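Magazine > Rencontres > Métiers de la langue

Imprimer | Envoyer par e-mail

« Un bon nom de marque, c'est un mot que personne n'a encore eu le temps de détester »

Jayanthi Krishnan me reçoit dans une cuisine, la sienne, parce que son bureau sert depuis janvier à entreposer des dictionnaires. Elle invente des noms. Des noms de biscuits, de mutuelles, de logiciels de paie, une fois d'une péniche. Elle fait ça depuis 21 ans et refuse le mot « naming », qu'elle prononce en levant les yeux au plafond. « Baptiseuse, ça irait très bien, mais sur une déclaration d'impôts ça intrigue. »

Le café est servi dans des verres. Sur la porte du réfrigérateur, une feuille couverte de syllabes au feutre, dont la moitié est rayée. Je demande si je peux la lire. Elle la retourne.

« C'est confidentiel, et puis c'est mauvais. Les gens s'imaginent qu'on cherche un mot. On cherche surtout à éliminer ceux qui existent déjà, ceux qui veulent dire quelque chose d'obscène en portugais et ceux qui plaisent au beau-frère du directeur. Pour un client moyen, je pars d'une liste de 1 000 candidats. J'en présente quinze. Il en choisit un seizième, qu'il a trouvé sous la douche. »

Elle a commencé par les confiseries, un secteur qu'elle décrit comme « la Légion étrangère du métier ». Son premier succès s'appelle Flindix, un bonbon acidulé dont elle n'a jamais aimé le goût. « Le client voulait un nom joyeux, dynamique et rassurant. J'ai mis un x à la fin. À l'époque, le x rassurait. »

Et aujourd'hui ?

« Aujourd'hui le x fait pharmacie. On est passé aux voyelles. Tout le monde veut finir en a ou en o, comme à l'opéra. Dans dix ans on reviendra aux consonnes et je ressortirai mes vieux cahiers en disant que je viens de les écrire. »

Elle distingue deux familles de clients. Il y a ceux qui veulent un mot qui ait un sens, et à qui il faut expliquer que les mots qui ont un sens sont pris. Et il y a ceux qui n'en veulent surtout pas, mais qui réclament ensuite une note de dix pages sur ce que le mot signifie. C'est ainsi qu'Orkine, une gamme de peintures murales, s'est vu doter après coup d'une étymologie nordique. « J'avais juste retourné des lettres sur la table. Le service marketing a trouvé un fjord. Je les ai laissés faire, ils avaient l'air heureux. »

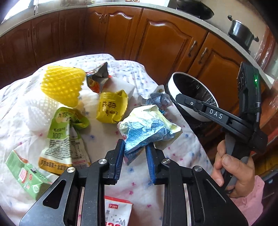 Elle garde pour les noms refusés une tendresse particulière. Quiroga, par exemple, proposé à un fabricant de matelas, défendu pendant deux réunions et enterré à la troisième. « Ils m'ont dit que ça faisait écrivain. J'ai répondu que les gens s'endormaient très bien avec des écrivains. Silence. J'étais assez fière, pourtant. »

Le pire de la liste, à l'entendre, reste Flestodus.

« C'était pour un produit contre le calcaire. Je l'avais glissé dans la présentation pour faire peur, c'est une vieille ruse, on met un monstre au milieu et les autres paraissent jolis. Ils l'ont adoré. J'ai plaidé contre mon propre nom pendant une heure. J'ai perdu. » Elle ressert du café. « Ma mère l'achète par solidarité. Elle n'arrive pas à le demander au magasin, elle le montre du doigt. »

Je lui fais remarquer que tout le monde, désormais, se croit capable de faire son travail. Elle hausse les épaules. Selon elle, c'était déjà vrai avant, et les gens baptisent leurs enfants sans consulter personne, avec des résultats variables. Ce qui l'agace davantage, ce sont les délais. On lui donnait autrefois un trimestre, on lui accorde maintenant environ 15 jours, dont la moitié part en vérifications juridiques.

« Un mot, il faut l'oublier pour savoir s'il est bon. Je l'écris le matin, je fais mes courses, je plie du linge. Si à dix-huit heures je m'en souviens sans le relire, il reste. Sinon il va au feutre noir. En deux semaines, je n'ai pas le temps d'oublier grand-chose. »

Elle-même a-t-elle choisi le nom de son chat, qui vient de traverser la pièce sans nous saluer ? Elle réfléchit.

« Il s'appelle Chat. On avait dit que c'était provisoire. »

Contact | © Tous droits réservés | Haut de page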